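About Gilodov

Gilodov makes a practice package for teams that run two-finger grippers. The product is called Usavel. It is a set of simulated picking tasks, with the boxes, tables and hand models needed to run them, and a scoring tool that works on an ordinary office computer.

Ayuba Wumbei and Puspita Chong started the company in January after several years writing test software for packing lines. Kwesi Lamptey joined to build the product models. Ulises Gallardo handles support and answers most of the email himself.

The current release has 260 tasks. Of those, 70 use printed retail boxes and 19 are set up for a view from the hand. Customers can change the box size, the wall color and the starting position of the fingers, or load their own hand model.

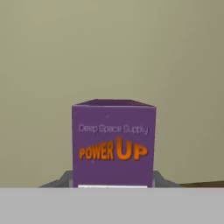
Usavel box task, simulated view from the hand, with a gripper finger on each side of the box.

We sell Usavel by the year, one license per site. The price includes updates and two setup calls. We do not sell robots or install them. For that we send people to Arner, who know our file formats and will quote on the hardware separately.

A trial copy runs for 60 days and has every task in it. To ask for one, write to Ulises through the contact page and tell him which hand you use.

Page updated September 2025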